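Woron Users Board > Hardware > Hands, wrists and cabling
Thread: Right hand drifting open after a long shelf run

DehuaT
Posted 4/5/20
We run a Woron upper body on the Grusach legs, shelf picking, mostly crisp cans because they are cheap and all the same diameter. The right hand has started to lose its zero. Fresh from calibration it closes properly. After 39 picks the fingers stop short and the can turns in the grip. I have re-run the zero routine, swapped the hand controller with the left one and checked the wrist bolts. Same result. Grip current limit is 1000, which is what the cell was handed over with. Shelf pick below, can coming off over the front lip.

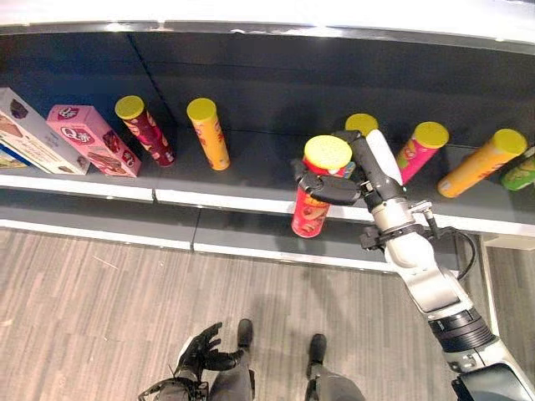 Ward Van Damme
Check the cable before you touch anything else. That loop by the elbow takes all the movement when the arm reaches up. On ours the connector inside the bracket had backed out by a hair and the encoder was dropping counts. The zero was fine, it just lost its place.

signe_v
I don't agree with Ward. Dropped counts give you a fault in the log, and Dehua hasn't mentioned one. Drift without a fault is tendon stretch on the Zonden hands. Ours went at 2000 cycles. Re-tension and it goes away for a while.

DehuaT
No fault in the log, I looked. I haven't opened the bracket yet because it means taking the forearm cover off.

To take the shelf out of it I moved to the steel table. Arm low, short reach, elbow hardly moving. I park the hand open in front of the small white-and-green bottle and let it hold there before each grasp, so I can compare the finger positions with the saved ones.
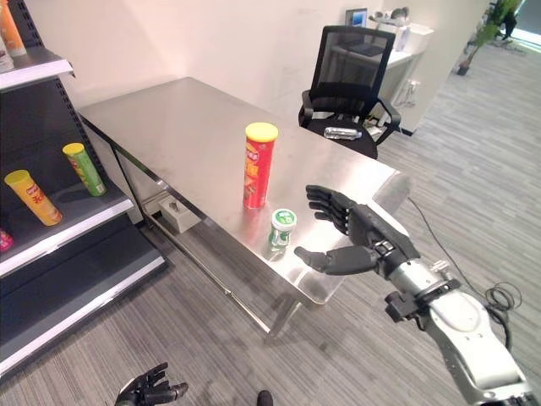 The four fingers agree with the saved pose when I start. The thumb is a little off. I then ran the same number of picks as on the shelf and the drift was much smaller, but it was there.

Ward Van Damme
Much smaller with the elbow still. That is the cable.

signe_v
Or much smaller load on the tendons, because the hand isn't holding a can up at full reach. You can't separate the two with that test. Move the elbow with the hand empty and see what happens.

Intan
Before anyone opens anything, are the wrist cameras still in the same position? If a mount has slipped, the approach is off and the fingers meet the can in the wrong place. It looks very much like a weak grip. We lost most of May to that. Save a view with nothing held and compare it with your old one.

DehuaT
Fair point. Saved one over the white table, nothing in the fingers.

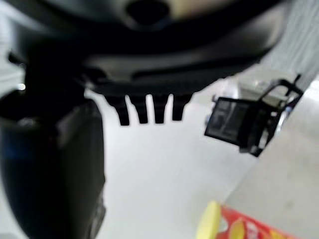

Wrist camera, nothing held. Four black fingers under the housing, end of a package at the bottom.

I laid it over the one from commissioning and the housing edge lines up. I don't think the mount has moved.

Then I did what Signe asked. Elbow up and down with the hand empty, 8 sets, and the zero stayed where it was. After that I went back to cans and kept the wrist view open while I worked. It's blurred that close in, but good enough to see which way a can is lying.

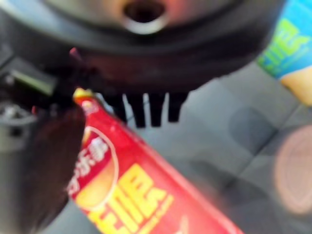

With cans the drift came back, so I am leaning towards tendons. I dropped the current limit a bit as well and that slowed it down.

Ward Van Damme
Empty hand proves less than you think. The motors draw next to nothing and a poor contact can behave itself until there is load on it. I'd still have the cover off. It's four screws on the Russo forearm.

signe_v
He has to take the cover off to get at the tensioners anyway, so do both. Mark the tensioner positions with a paint pen first. Quarter turn each, thumb last, then the zero routine.

Despina Ivanov
If you re-tension, delete the old saved pose as well. Ours kept pulling the hand back to the stretched values at every start-up and we did the job twice.

DehuaT
Didn't know that about the saved pose, thanks. Cover comes off tomorrow. I'll reseat the connector first and run a set of picks before I touch the tensioners, otherwise you two will be arguing about it until Christmas.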